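Ticket 951: Drive removal policy closes beside the drive rails
Status: Open (reopened once)
Project: Gostach
Site: Skalledham cell
Opened by: Ilse Lambrechts
Assigned to: Timmermans support
Opened: 17 August 2019

Problem
The policy trained on the July set reaches for the drive, stops to one side of the blue rails and closes on air. It does the same thing on most runs. Support closed this ticket with the note "insufficient demonstrations, please collect more." I have reopened it, and I'd like a better answer before anyone spends another week on the handsets.
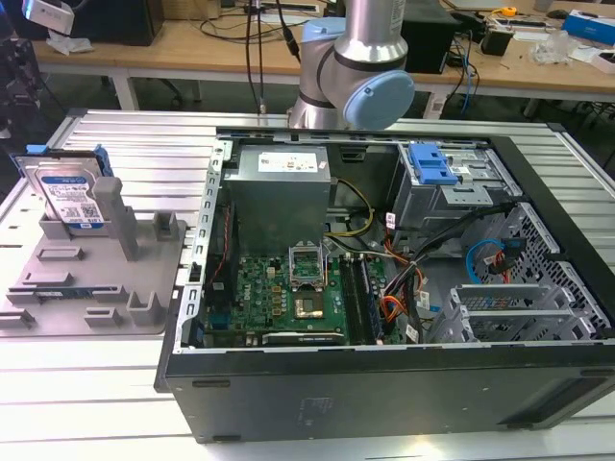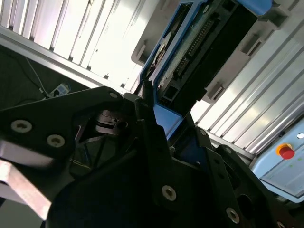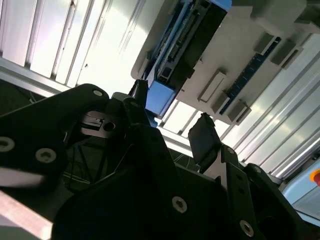
Workspace camera first, then two wrist views.

What we have
3582 demonstrations in the July set, all tasks together. 165 of those were thrown out in review, mainly for late starts and dropped parts. I don't believe the set is too small. If it is, somebody should be able to say what size would be enough, and I've asked that twice.

Log, entry 1
Replayed 40 kept demonstrations on the arm with the policy out of the loop. Every one of them picked the drive. So the arm can reach it and the gripper can hold it. Support had suggested a worn finger pad. I swapped the pads anyway so we could stop talking about them. No change.

Log, entry 2
Support's second idea was glare, and I'll give them half of that one. Look at the upper left of both wrist views: the bright metal slats in the first, the ribbed panels in the second, both close to white. But the blue part is perfectly readable in both, and the demonstrations were recorded under the same lights. If glare hurts at run time it should have hurt in training too. Hung a sheet over the lamps for one batch. The policy missed on the same side.

Log, entry 3
Trained again with the wrist views left out, workspace camera only. Worse in general, but the misses were now spread around instead of all on one side. That's the first result in this ticket that tells me anything. Something in the wrist views is pulling the hand over.

Log, entry 4
My guess, and it is a guess: the policy has learned the background. The red stop button shows up on the right in both wrist views above, and it's a very easy thing to line up on. If the button panel was moved between recording and testing, the hand would follow the button. I checked the cell notes. The panel was refitted after the last recording session. Nobody entered how far it moved.

Reply from Timmermans support
Thank you for the detail. Our recommendation remains to extend the set. The Erka release also includes stronger image augmentation, which may improve robustness.

My answer
"May improve" was also the wording for the last release. I'm willing to try Erka, on the existing set, with nothing new recorded, so that we change one thing at a time. Please send the settings you would use and say ahead of time what result would count as a failure.

Next steps
1. Put a plain gray cover over the button panel's picture area in software, in both training and test images. The real button stays uncovered, obviously.
2. Retrain on the July set, same seed.
3. Run with the tray in its usual place, then shifted to the left, then shifted to the right.
4. Write down the panel position and tape the bench legs before any of this.

No new demonstrations until step 3 is finished. Please don't close this ticket again without a run log attached.

Ilse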